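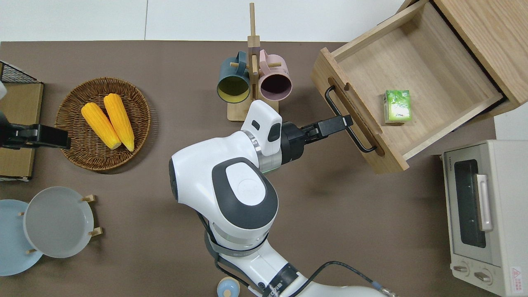

Small drawer cabinet on the counter – keep it or clear it out?

Forum: Kitchens and Pantries > Storage and Organizing
Thread started 14 October 2020
Views: 1407

tallowbend
Posts: 117

I'm redoing the tea and coffee corner and would like some opinions before I buy anything else. What I have now is a light wood cabinet with a drawer, a wooden mug tree, and a wicker basket that ended up with two ears of corn in it. All of it sits on a dark brown top.

The drawer is the problem. It has one small green and white carton in it and nothing else. I put things in there and then forget about them for months. My husband thinks the cabinet should go to the basement and the mug tree should take its spot. I like the cabinet and would like to make it work.

Questions:
1. Is a single drawer worth the space it takes up?
2. Mugs on the tree or mugs in a cupboard?
3. Does anybody keep produce in wicker long term?

The cabinet is a Skaldale, bought used. The basket was a gift.

pell_mercer
Posts: 919

Keep the cabinet. A drawer with one carton in it is a drawer you haven't assigned yet. Decide it is the tea drawer, take all the tea out of wherever else it lives, and put it in there. If it fills up, you needed it. If it's still half empty in November, send it to the basement.

The bar handle looks fine with that front. I'd leave it.

Oakline Annie
Posts: 122

I disagree about the tea. We did a tea drawer in our last house and everything in it ended up smelling like the peppermint. Tins fixed it, but then the tins were too tall for the drawer and we were back on a shelf.

Measure the inside height before you buy any kind of container. Mine was a quarter inch short and I had already thrown the boxes away.

tallowbend

Good point on the height. I haven't measured. The carton lies flat in there so I never noticed whether one would stand up.

rudy.k

Mugs in a cupboard. Open mug trees collect dust and kitchen grease, mostly on the pegs you don't use. You have two mugs hanging on it. Two mugs don't need a piece of furniture.

pell_mercer

They do if you use them every day. I have the same two out all week and they never get a chance to be dusty. The other mugs stay in the cupboard for company.

Also, hers hang with the openings down, so what is going to settle in them?

rudy.k

The outside of the mug, the handle, the post, the base. I cleaned one of those trees at my mother's place and it took a toothbrush.

Oakline Annie

How close is the tree to the stove? That makes more difference than anything else. Ours was across the room and I wiped it down twice a year. Next to the stove I would agree with rudy.

tallowbend

Not close. The stove is on the other wall.

The two on the tree are the teal one with the yellow inside, which is mine, and the pale pink one, which is his. We have others but those are the ones that get used.

Faustino Cárdenas

I repair furniture, so I'll stick to the cabinet.

With used drawers, pull the drawer all the way out and look at the bottom edges of the sides. If they are worn to a slope, the drawer will drop at the front when it's open and eventually the front panel loosens. Rub plain candle wax on the edges and on the runners. Don't use cooking oil. It gets sticky and holds crumbs.

Check the handle screws from the inside. On a thin bar like that, people tend to open the drawer by one end of the handle, and over time that works the screw on that side loose. Snug it by hand with a screwdriver – a drill will strip a softwood front in no time.

You also have an oval finger cutout in the front, so you could take the bar off and fill the holes if you wanted a plainer look. I wouldn't bother.

tallowbend

I went and checked. One screw did turn a half turn. The sides look even to me. I'll wax it this weekend.

I had wondered why there was a cutout and a handle both. Could the handle be something a previous owner added?

Faustino Cárdenas

Could be. Look for a pencil line or a second set of holes on the inside of the panel. If the screws are a different finish from the ones in the rest of the cabinet, that also points to it being added later.

Bramblecourt

On the wicker question: onions, garlic and squash do fine in it. Corn should be in the fridge in the husk and eaten in a few days. It loses sweetness sitting out.

For the basket, put a folded cotton cloth in the bottom. Wicker is hard to clean once something soft leaks through the weave. I lost one to a peach.

rudy.k

Agree on the corn. Disagree on the cloth. A cloth holds damp and you don't see what is going on under it. I use mine bare and shake it out over the sink.

Bramblecourt

I change the cloth weekly, so there isn't time for that. If you're not going to wash it then yes, leave it bare.

dottie_w

If you do go with a tea drawer, I have the Peltik dividers in mine. They are spring-loaded and don't need screws. They slid around until I put a strip of shelf liner under them. I tried the Zatitz ones first and sent them back. They were made for a deeper drawer than I have.

Oakline Annie

Second the shelf liner. You can cut dividers from a cardboard box for nothing and see if you like the layout before you pay for any.

tallowbend

I like the cardboard idea. We have boxes around, so I'll try that first.

Plan for now: cabinet stays, drawer gets waxed, tea goes in with cardboard dividers if the height works out. Mug tree stays where it is and gets wiped when I do the counter. Onions in the basket, corn is for supper. He still wants the cabinet in the basement but agreed to wait until November.

tallowbend

Update. The inside height is enough for the small cartons standing up but not for the tall coffee tin, so coffee is staying on the shelf. No pencil line inside the front panel, but the handle screws are a darker color than the others.

Faustino Cárdenas

Then I'd say it was added. Nice straight job if so.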